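About Us

Home Classes Parties Supplies About Find Us

Hi, I'm Desmond Mahmoud, and I run Emodlow, a small pottery school on the second floor of the old Bataineh building in Wokville. If you came up the stairs, you already know we're at 205, the door with the handprints on it. If you took the elevator, turn left and follow the smell of coffee.

I didn't plan on any of this. I sold flooring for years, and one August my sister gave me a gift card for a weekend clay class because she couldn't think what else to get me. I made a mug so heavy you needed both hands to lift it. I still drink out of it every morning! By the end of that year I had a used wheel in my garage, and my car was parked on the street for good.

Colin Ackroyd taught that weekend class. He'd been throwing pots since high school and was thinking about giving up teaching, and I talked him out of it over a very long lunch. We signed the lease together, painted everything ourselves (badly, then again, better), and opened with 2 wheels and a kiln that tripped the breaker whenever somebody ran the microwave. These days the kiln has its own circuit and a name, Kimov, which came from a kid in our first Saturday group. He never told us what it meant.

What we teach is pretty simple. Beginners start with hand building — pinch pots, coils, slabs — and go to the wheel when they feel like it. Some people never do, and they make wonderful things. Colin takes the wheel classes and anybody who wants to get serious about glazes. I take the beginners, the kids, and the folks who were dragged along by a friend and swear they have no talent. Those are my favorite nights.

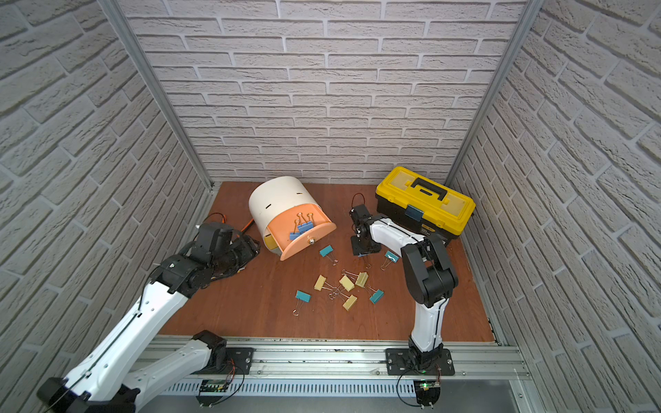

White brick-pattern walls and a reddish-brown wood floor.

We keep classes small so you aren't waiting around for help. A regular course runs one evening a week, and the price covers your clay, your glazes and two firings. Tools are here for you to borrow, though plenty of people end up buying their own little kit, and we sell those at the front desk. Wear something you don't mind getting muddy and leave your rings at home. Long nails are going to be a problem on the wheel, sorry!

People always ask how long it takes to get a finished piece. Clay has to dry slowly, then it gets fired, then you glaze it, then it gets fired again, so please don't start a wedding present the week of the wedding. We'll text you when your pots are ready, and we hold them for 53 days. After that they go on the orphan shelf, where anyone can take one home for a few dollars in the jar. The jar money pays for kids' spots in the summer, and last year it came to $3,018, mostly in ones and quarters. Colin rolled all the coins.

We also do birthday parties, team nights and the odd bridal shower. I'll come out to schools in the Wokville area with a trunk full of air-dry clay if you ask early enough. Call or stop by and we'll find a date.

One more thing, about parking. The lot behind the building is fine after five, but before that the bakery needs it for deliveries and they will absolutely come upstairs looking for you. Use the street side in the daytime.

Come see us. The kettle's usually on, and you can try a wheel for a few minutes without signing up for anything.

— Desmond

Page updated 22/09/2024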